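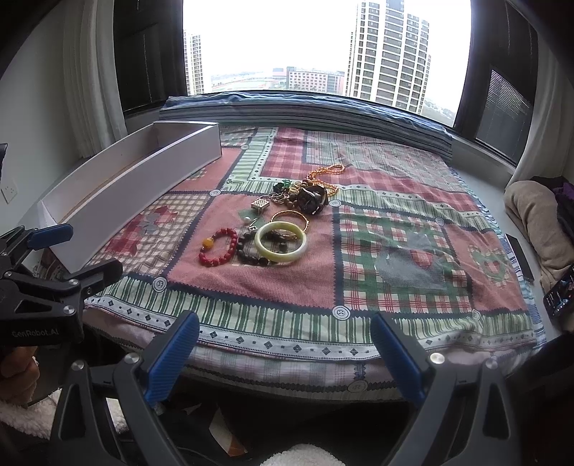
*Reading time: 2 min*

Rajitha Bhuiyan sorts jewelry on a bed. She has a workbench at Sarkar, the repair counter where she restrings beads, but for a first sort she wants a soft surface. "A dropped bangle on a tile floor is a broken bangle," she says. "On a quilt it stops where it lands."

Her method starts with taking everything out of the box. The long white one is emptied before anything is sorted, and the pieces go down in one group. Beads, bangles, the watch and the pendants are then separated by how they wear, with price left out of it.

Jade is handled first. In her view it should never share a compartment with a gold bangle. "Gold is soft, so it takes the marks. Jade can chip on the edge. Wrap one of them, either one."

Strung beads are stored flat. Hanging stretches the cord, and elastic goes sooner than silk. She checks elastic bracelets every 12 months and restrings any that show a gap of 2 millimeters or more when laid in a circle.

Fine silver chains take the most time. Bhuiyan puts a tangle on a flat surface, opens every clasp and works from the outside with two pins. She allows 20 minutes. "After that I put it down and do the pearls."

Pearls get a barely damp cloth and 30 minutes in the air before they are put away. Silver goes into closed bags; pearls do not.

Her colleague Selvaraj Majumder disagrees on watches. He would keep them out of the jewelry box altogether, crystal up, on a separate pad. Bhuiyan keeps hers at the far end of the tray, with a fold of felt between it and the wooden beads.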